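Home Shop Trays & Tableware Storage Care Guides Delivery Basket Contact

The Mistholm Serving Tray

I've been selling kitchen bits under the Sallmont name for 14 years now, and if you asked me which thing in the shop I'd miss most if it vanished from my own kitchen, I'd say the tray. Not very glamorous, I know! But I carry my supper on one most nights, my tea on one every morning, and when my sister comes to stay with her three boys the trays are out from breakfast until bedtime.

The Mistholm is our everyday one. It's a plain moulded plastic tray with a rim all the way round, big enough for a dinner plate, a glass and your cutlery without everything jostling for room. We had it made after two years of people ringing up to ask for "a tray like the ones at school", which made me laugh the first few times and then made me think, well, why don't we just do one? So we did, and we sold 200 of them in the first month (mostly to people who wanted to eat in front of the telly, as far as I could tell from the emails).

It comes in red, dark green, cream and a sort of mustard that I was talked into and now rather love. The red is the one that goes quickest.
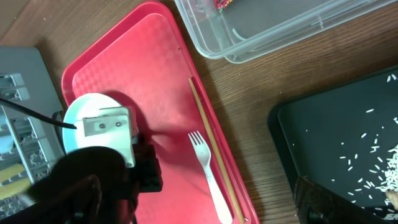 Red tray with a white plate, fork and chopstick.

The first thing people ask me is whether things slide about on it. The base has a fine texture pressed into it, which gives a plate a bit of grip, but please don't expect magic. If you tip it, your soup will go. I'd call it steady enough for getting from the kitchen to the sofa and up a flight of stairs if you're sensible. If you want something properly grippy, the Plundholm has a rubbery top and costs a bit more, and I'd point you to that one for anybody with shaky hands. My dad has the Plundholm and gets on very well with it.

The second thing is the dishwasher. Yes, top rack, normal wash, and it'll be fine. I do mine by hand because it takes up half the rack and I'd sooner have the mugs in there, but that's my own fussiness. Use a soft brush on the textured bit, as gravy does like to settle in and a flat cloth just skates over the top of it. No scouring pads, and don't put it in the oven or the microwave. (Somebody did write to ask about the oven. He was keeping his chips warm. I do understand the thinking.)

Curry and beetroot can mark the cream one if you leave them on overnight. A paste of bicarb and water, left for a while and rinsed off, sorts out most of it. The other colours don't seem to mind.

Size wise, it's made to fit across the arms of a normal garden chair or flat on your lap. It will stack, and that's handy if you're buying for a hall or a café. Chibuzor Ojo bought a stack of the green for his lunch club back in April and came back for more in red, so the two tables could have their own colour. If you're after a big order like that, do email me before you put it through the basket, because I can nearly always knock something off the postage.

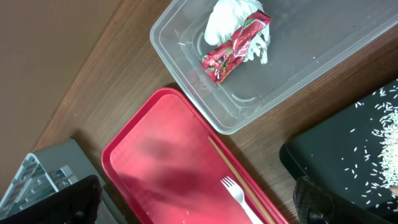 Now, about keeping them. I stand mine on edge down the side of the fridge, and that's where they live. They'll also go upright in a deep drawer or slot in behind the bread bin. What I wouldn't do is leave a heavy pan sitting on top of the pile for weeks, as the bottom one can take on a bit of a bow. If that's happened to yours already, try running it under hot tap water and leaving it flat under a few books. It worked on mine!

We've now sent out more than 3000 of these, and the returns have nearly all been people changing their minds on colour. If yours arrives cracked or scratched, send me a photo and I'll post another the same day if I can. You don't need to send the broken one back.

Item number: 579
Colours: red, dark green, cream, mustard
Care: top rack of the dishwasher, or warm soapy water
Not for: oven, microwave, hob

Mustard is out of stock as of 8/25/18, with more on the way. Pop your email in the box at the checkout and I'll let you know when they land.

You may also like
Plundholm Non-Slip Tray
Poduval Everyday Side Plate
Poduval Soup Bowl
Mistholm Small Tray (tea and toast size)
Sallmont Long-Handled Washing-Up Brush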